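Does wrist-view data from hand-held grippers transfer to a different arm?

Posted by Endale_Lab
Our group is preparing a replication of the Kornside grasping study, in which demonstrations were recorded with a hand-held gripper and the resulting policy was run on a fixed arm. The paper reports success on rounded plastic containers but does not state how many operators took part. Is the method known to hold when the arm is changed?

skukard_support
It should work. Check your calibration first.

Penus Robotics Group
We repeated the study in February with 4 operators and 2 arms. The policy transferred to both arms without retraining, provided that the finger geometry was the same on the hand-held tool and on the robot. When we fitted longer fingers to one arm, performance fell sharply - most failures occurred at the moment of closing.

Clutter in the background had little effect. Our recordings were made at ordinary workbenches, and bottles were gripped at the sides, with one pad on each flank.

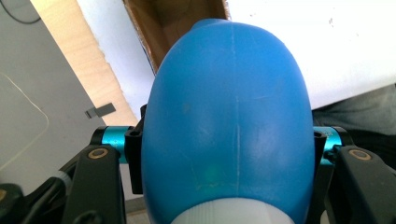 Operator differences mattered more than we had expected. Two of our operators closed the fingers well before the pads were level with the object, and the policy copied this habit. We now ask each person to complete 10 practice grasps before recording begins, and these are excluded from training.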